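4.3 Setting the finger pads on the hand-held gripper

Applies to the Nalix two-finger hand-held unit. Revised November 9, 2025 by Brândușa Ghiță. Replaces the April issue, which gave the wrong order for steps 3 and 4.

Check the pads at the start of each session and after any drop. Park the fingers fully open and disconnect the cable before touching the screws.

1. Wipe both pads with a lint-free cloth. Do not use solvent.
2. Look along each pad from the tip. Replace it if a corner has lifted.
3. Back off the pad screws one half turn on each finger.
4. Close the fingers slowly until the pads meet along their full length.
5. Tighten the pad screws, left finger first.

Caution: Do not loosen the pivot screws at the base of the linkage arms. They are set at the Radisbridge bench and need a fixture to reset.
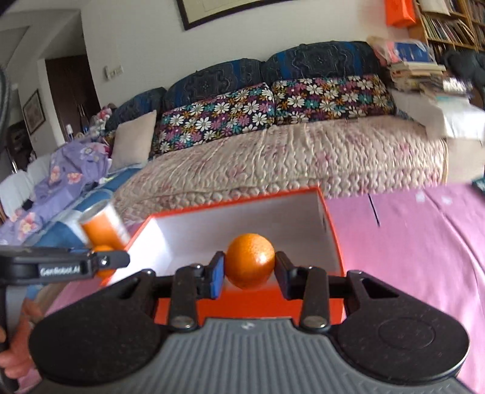
Grip checks are done on soft, round items before anything rigid is tried. Open the fingers wider than the item, lower them over its middle, and close until it stops turning. A mandarin is a suitable test piece. Held between the blue pads as it is over the orange box, it is clamped between both pads and the fingertips stay clear of the rim. If the item creeps toward one finger, repeat steps 3 to 5.

4.4 Laying out the work area

6. Cover the surface with a sheet or cloth and pull out the large folds. Small creases do not affect tracking.
7. Place the open box where both operators can reach it without crossing arms.
8. Put the loose items on the near side of the box. 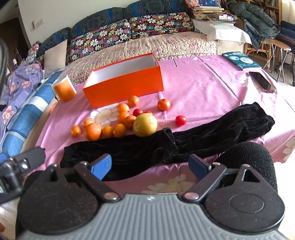 9. Keep fabric items out from under the fruit. A finger closing on both will pull the cloth and shift the rest of the layout.
10. Run one slow pass over all items with the fingers open, then start the log.

Note: The log file rolls over at 1000 cycles. Files that stop at 849 come from units with the old Zurnance card. Ermanno Sala holds the replacement cards.

4.5 Between runs

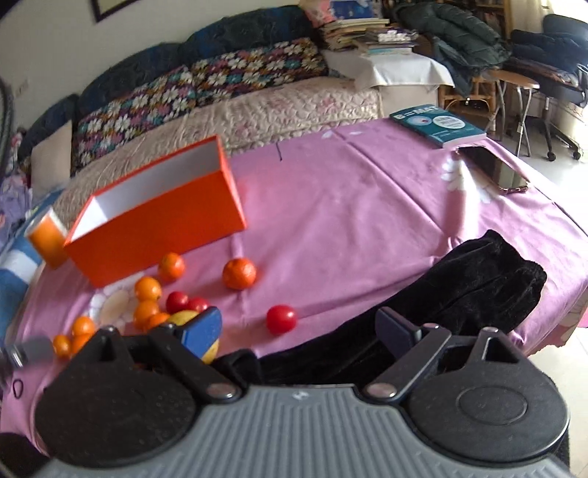 11. Return the fingers to fully open and check that both linkages move at the same rate.
12. Remove any lint from the pad edges. Velvet sheds more than cotton, so check after each run that includes it.
13. Repeat the grip check three times. If one of the three fails, tag the unit and go to section 7.

Do not store the unit resting on its fingers.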